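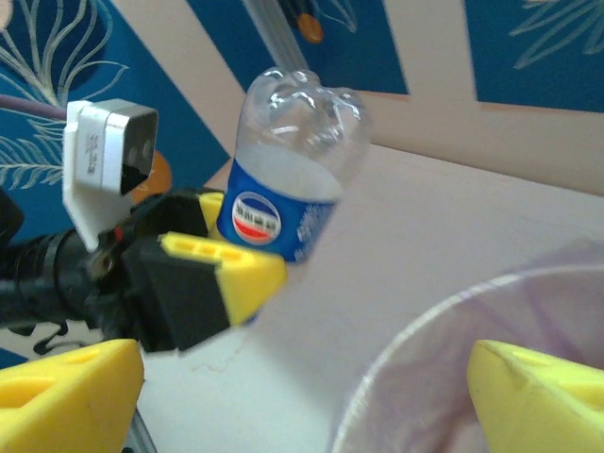

A clear plastic water bottle with a blue label.

Bring Back the Drinking Fountain

I love a good public drinking fountain, and I want my town to love them too! Humeswood used to have six between the train station and the river path. Now there are two, and one of them dribbles so weakly you have to press your nose to the spout.

I grew up thinking free cold water was just part of being outdoors. You ran around, you got thirsty, you lined up behind some sweaty kid and waited your turn. Then last January I visited Wolside, a smaller place than ours, and there they were – on the square, by the library, even at the bus stop on Gruber Street (with a low bowl for dogs, which made my whole day). I walked for 45 minutes and never once thought about buying a drink.

What gets me excited is how much a fountain does for so little fuss. Runners stay out longer. Parents don't have to pack half the kitchen. Older folks can sit on a bench in the heat and know there's water close by. And people talk to each other at fountains, they really do, even if it's only "after you."

Yes, pipes cost money, and somebody has to clean the things. I'd still take one working fountain in Allon Park over another flower clock. Put it near the swings, in the shade, with a tap for filling bottles. I'll be first in line, and I'll bring the dog.

Jul 21, 2018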